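## 3. Oiling a wooden worktop

This section covers the first oiling of a new or freshly sanded top with Horkcombe Worktop Oil. For yearly upkeep on a top that already has oil on it, go to section 5.

**Before you start**

- Room temperature should be at least 14 °C and stay there overnight.
- Read the label on the tin. The Griltville hardener is for floors and must not be mixed with this oil.
- Have plenty of cotton rags to hand. Paper towel leaves bits behind.

**Caution:** Rags soaked in oil can heat up and catch fire without a flame near them. Lay them flat outdoors to dry, or put them in a metal bucket of water with a lid. Do not leave them in a heap or put them in the kitchen bin.

### 3.1 Preparing the surface

1. Wipe the top with a damp cloth and leave it until the raised grain feels rough.
2. Sand along the grain with 200 grit paper. Light pressure is enough.
3. Vacuum off the dust, then wipe again with a dry rag.
4. Check the surface from a low angle with a lamp. Scratches across the grain will show darker once oiled, so sand them out at this stage.

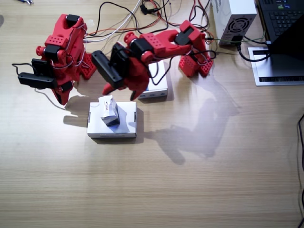 5. Stir the oil for a full minute. Do not shake the tin.
6. Test a small patch at the back and let it dry before going on. Oil makes most timber look darker and a little more yellow.

### 3.2 Applying the oil

1. Pour a small amount on to the wood and spread it along the grain with a rag.
2. Work in strips no wider than your arm can reach comfortably.
3. Wait 20 minutes, then wipe off everything that has not soaked in. The surface should look even – no shiny patches.
4. Leave overnight with a window open.
5. Repeat until the top has had 3 coats. End grain round the sink and hob cut-outs will take one more.

**Note:** If the surface is sticky the next morning, too much oil was left on. Rub it with a rag dampened with fresh oil and wipe it dry.

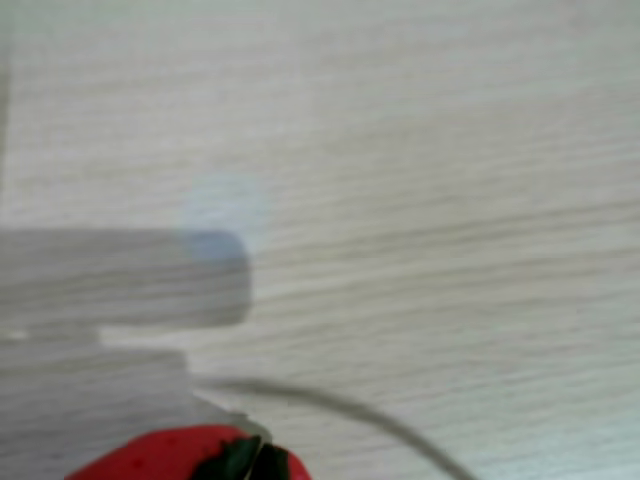

*Text: S. Brynjólfsdóttir, technical writer, Trotthorpe Joinery*

### 3.3 The first fortnight

The oil is dry to the touch after a day but goes on hardening for 14 days. During this time:

- wipe up water straight away
- keep hot pans off the wood
- do not leave cloths, mats or cardboard lying on it.

Clean with a well wrung cloth and plain water. Washing-up liquid can be used after the fortnight is up. Spare tins can be ordered as part 459.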